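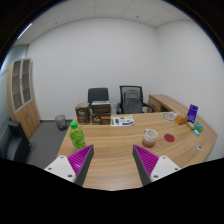

Figure 3. A curved desk from the shared-office sample, with drink items toward the front and packaging toward the back.

4.2 What stays on the desk

The second part of the study looked at objects that remain on a work surface between one task and the next. We separated these from tools in use (keyboards, notebooks, pens) and from objects that belong to the building, such as lamps and cable covers. The remaining group was coded under three headings: drink items, packaging, and small personal or promotional goods. An object was coded by what it was, without regard to whether its owner said it was still needed.

Figure 3 shows a desk on which all three headings were used. The green bottle, the white mug and the red coaster were coded as drink items. The mug stands beside the coaster and not on it. This arrangement came up often enough at the Vusbridge site that we added a code for it, "coaster present, not in use." Occupants who were asked about it mostly said that the coaster had been put down first and that the cup went wherever there was room for the hand. Several said they had stopped seeing the coaster at all.

Packaging was harder to code. A cardboard box on a desk may be full, empty, or waiting to be returned, and the coders were not allowed to open anything. We therefore recorded boxes by position and by whether they were stacked. In Figure 3 there are three brown boxes near the far edge, two of them in a stack. Boxes at the far edge were the most common case in the sample. Occupants described this part of the desk as storage, even where shelves were within reach. The smaller colored boxes at the right end were entered separately, as the coding sheet set a size limit for packaging and anything under it went to the third heading.

The third heading took in whatever was left. It includes the tall purple box, the small boxes near it, and the cream-yellow packet. The round translucent object farther back was entered as "other, flat." Printed sheets were also placed here when they carried mainly graphics, as the one to the right of the stacked boxes does. Sheets of plain text were treated as work papers and left out of the count. We are less sure of this rule than of the others, and two of the Hukonholm desks would change category if it were dropped.

4.3 Use of the middle of the desk

On desks with a curved front edge, objects tended to collect toward the two ends and along the back, and the middle was kept clear. The desk in Figure 3 follows this pattern in part. There is a gap of open wood grain at the front, while the mug sits somewhat to the right of the middle. Straight desks showed a weaker version of the same thing, with most objects on the side away from the aisle.

Interviews suggest that the clear area is kept for the forearms and for paper. It was also the area that occupants wiped. At the Furateo site, where desks were cleaned in the evening, the cleaning staff worked around boxes and did not lift them. Occupants knew this, and some moved a box forward when they wanted the back of the desk cleaned. Others left the back alone for months. One occupant had kept the same carton in place since June and used its top as a shelf for mail.

Drink items moved more than anything else on the desk. Cups were carried to the kitchen and came back to a slightly different place, and bottles changed sides when the chair was turned. Packaging hardly moved once it had been set down. For this reason the repeat visits recorded drink items by zone (left, middle, right) and packaging by exact position, and the two sets of records should not be compared directly.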